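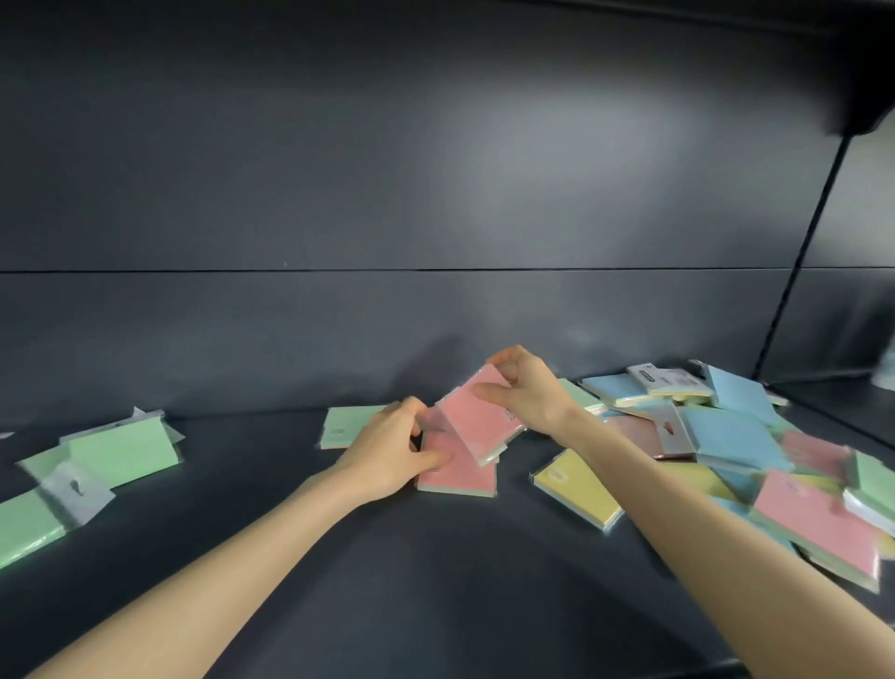

Filed under: Store Equipment > Robots & Automation

Has anyone used the Lundik shelf-tidying kit in a small stationery store?

Posted in May by Trinidad Jara

I help run a stationery and gift store in Wivesgate and I've been reading up on the Lundik kit from Proltance until my eyes hurt. For anyone who hasn't seen it, you get a two-armed robot on a wheeled base, a headset camera for recording a person doing the job, and a training service where you send in your recordings and they send back a task the robot can run. I love this idea! Our back office has one person in it and our shelves get wrecked every afternoon when school lets out.

The job I have in mind is the sticky note bay. It's all square pads in thin plastic bags, in pink, green, blue and yellow, and by 4 p.m. they're in one big heap. I want them back on edge in rows by color, headers up, fronts facing out. A person can do it half asleep. I have no idea if a robot can, and the brochure only shows boxes and cans.

The quote I got through Domínguez (they're the dealer for our area) has 18 hours of recording support included and then a monthly fee. Is that enough for one bay? And does it cope with shiny bags? Anything you can tell me would be great, good or bad.

pegboard_paula

We've had ours since last fall and I'm a fan, so take this with a pinch of salt. We're a craft store and started with embroidery thread, then moved on to bagged felt squares, and those are pretty close to what you've got.

Clear bags were the hard part. The grippers want to pinch the loose plastic at the top and then the pad swings around underneath. What fixed it for us was how we recorded. The first time through, I grabbed things any old way because I was trying to be quick, and the robot learned any old way. The second time I slowed down and used both hands on every pack, one at the bottom of the pad and one up at the header, turned it upright and then set it in the row.

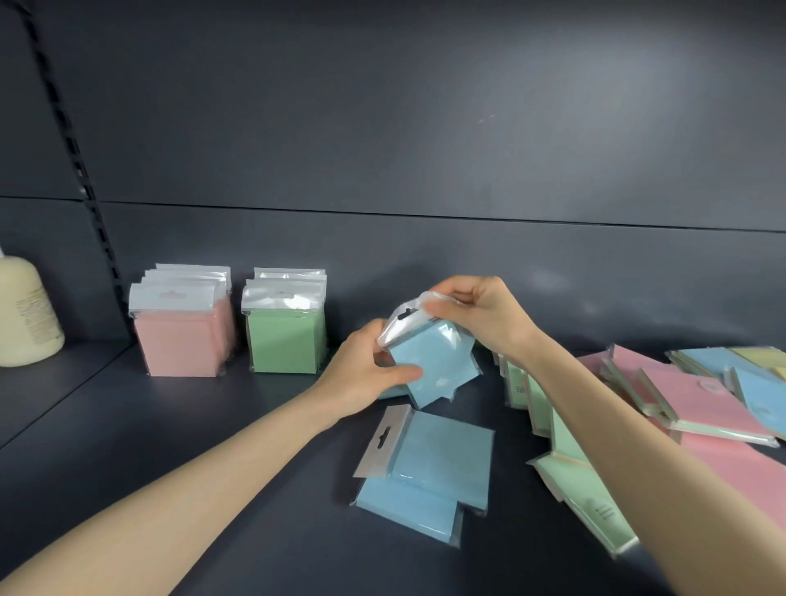 After that it got so much better, I was grinning like a fool at six in the morning watching it work. Do the same move for every color, and start from a different mess each time. If you always begin with the same tidy little pile, it will be lost the first time a kid dumps the whole bay out.

We sent in 1326 clips for the felt squares. That sounds awful but most of them are only a few seconds long, and I did them in the evenings with the radio on. Proltance asks for 2000 if you want their "mixed bin" setting, where it picks out the color itself from a jumble. I'd go for that in your case. We skipped it and I wish we hadn't.

Your included hours should cover one bay if you have your racks sorted out before the support person gets there. Ours spent nearly 2 hours waiting while we argued about where the blue ones go.

One gripe: the headset strap is terrible with a ponytail. Buy the wider one.

tomk_hardware

dont bother with robots for this, get gravity feed trays. cheap and they never need an update

GlueStickGreg

I'd only half agree with Tom. Trays are great for anything stiff, but bagged pads catch on each other and jam. I tried.

I did the two-week Lundik trial and didn't keep it, mainly because my aisles are too narrow for the base. Measure yours before you get excited! The arms themselves impressed me a lot. It was slow next to a person, but it ran after closing so I didn't care. The thing it did badly was two packs stuck together. It would pick up both, put both in the row, and carry on quite happily. Proltance had me record some extra clips of pulling packs apart, and it was improving when the trial ended.

Also ask Domínguez who pays for retraining when a supplier changes the packaging. Mine said the first one was free and I never got that in writing.

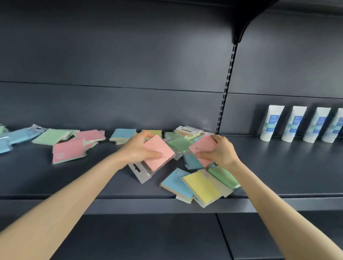 Trinidad Jara: Can I record with other products still on the same shelf, or do I need to clear the bay first?

pegboard_paula: Leave them where they normally live. The robot has to work around your regular stock, so the clips should have it in view. Just keep it out of the spot where the rows are supposed to go, and tell the training people in the task notes which items are not to be moved. I forgot that last bit with our glue bottles and had to send the notes in again.

Trinidad Jara: Thank you all, this is so helpful. I measured the aisle and I think the base fits with a hand's width to spare on each side. I'm going to ask for the trial and the wide strap.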